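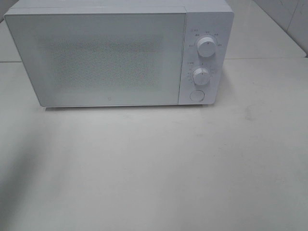
Microwave check, staff kitchen, Wukwood building
Checked by: Leidy Henao
Comments added by: Yhon Alvarado
Date: 15/05/2020
Appliance number: 609

Do part A with the door closed and the plug out. Part B is done with the door open. Write OK, NOT OK or N/A, then a comment if there is one.

PART A -- OUTSIDE

1. Casing free of dents, rust and chipped paint
OK. White casing, wiped before the check.

2. Door shuts flush
OK. Pushed at both corners, no play.

3. Window glass free of cracks
OK.

4. Knobs turn and stop where they should
OK. Upper knob is a bit stiff. YA: it was the same in October, leave it unless it gets worse.

5. Door button springs back
OK.

6. Plug and flex
OK. Flex was trapped behind the oven, now pulled clear. Fuse checked.

7. Air gap at back and sides, 100 mm
NOT OK at first. Somebody had pushed it against the wall. Moved forward and measured again, now OK.

8. Nothing stored on top
OK. Please keep it that way -- the bread bin goes on the shelf.

9. Rating label readable
OK. Output 900 W. The old sheet from Dumora said 805, crossed out and corrected.

PART B -- INSIDE

10. Cavity walls clean, no burn marks
OK. Grey metal lining, no burns found.

11. Turntable plate whole, no chips on the rim
OK. Lifted out, washed, dried and put back. Sits properly on the centre piece.

12. Cavity floor
OK. Faint marks near the front lip. Went over them with a damp cloth and washing-up liquid. No scouring pads on this surface.

13. Door hooks, upper and lower
OK. Neither is bent or cracked.

14. Latch slots clear of food and grease
OK. Cotton bud used on both. Do not poke anything metal in there.

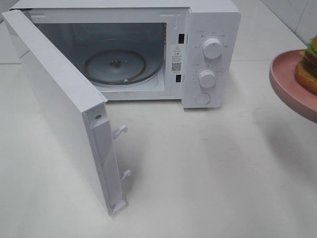
Can the oven be used if one of the door hooks is broken but the door still closes?
Take it out of use, unplug it and put a label on it. The hooks work the door switches, and a door that only looks shut is not good enough. Repairs go to Clidix, we do not open the casing ourselves.

15. Oven stops when the door is opened
OK. Tested with a mug of water, three times.

16. Leakage test
N/A today. The meter is with Kneževič for calibration. YA: to be done when it comes back, put the reading on this sheet and not on a new one.

RESULT
Pass, with item 16 outstanding.

To do:
Leakage test -- Leidy
Stick a "keep clear of wall" label on the worktop -- Yhon
Send a copy of this sheet to the Wukwood office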